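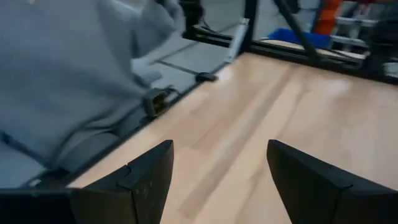 Pale wood and matte black between takes at Normont.

The regional film office in Normont has spent much of the past decade persuading producers that a town of modest size can sustain a television drama from first rehearsal to final edit. The arrival of Carrilho, a six-part period serial now in production along the old harbor, is the strongest evidence so far that the argument has been heard.

Directed by Beatriz Leitão from scripts by Joaquim Barros, the serial follows a family of shipping agents through the collapse of their business and the long quarrel over what remains of it. Deolinda Marinho plays the eldest daughter, Amélia, and Florêncio Brandão takes the part of the father, a role he first read on stage in 2000 when the story was still a one-act play.

"The play took place in a single room," Barros said. "Television asked me where everyone went when they left it, and I had to find out."

Filming occupies 23 locations, among them the customs house, the fish market and a stretch of coast road that closes to traffic at 6 each morning. Local residents have been engaged as extras, and 20 trainees from the surrounding district are attached to the camera, costume and art departments. The film office contributes to their wages under its Solus training program, which was revised in November to include post-production.
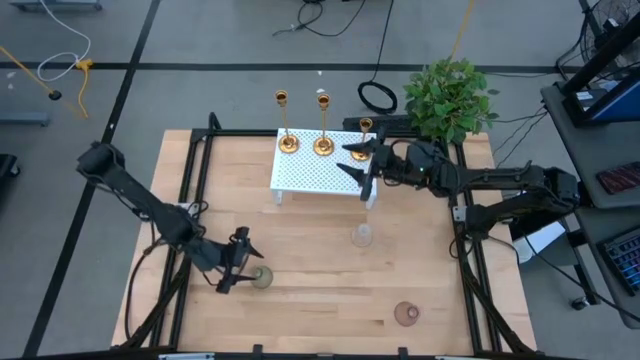
Production designer Bujar Jurić was asked to furnish the agents' house as it would have looked after two generations of comfortable income and one of debt. He began with the dining room, where the family gathers in every episode, and drew up lists of what would be sold and in what order. Candlesticks were an early concern. Three in gold, two of them plainly tall and slender in the stem, with cup-shaped tops and round bases, give an idea of the style he favored – domestic, upright and a little too proud for the household's means. By the final episode the sideboard is bare.

Gronard, the company producing the serial, has taken a lease on a former cannery for the interior sets and holds an option to renew it. Leitão has said that she would return for a second season, although Barros maintains that the story is complete. Editing will be carried out in Normont, with the music recorded in the town's concert hall. A broadcast date has yet to be announced.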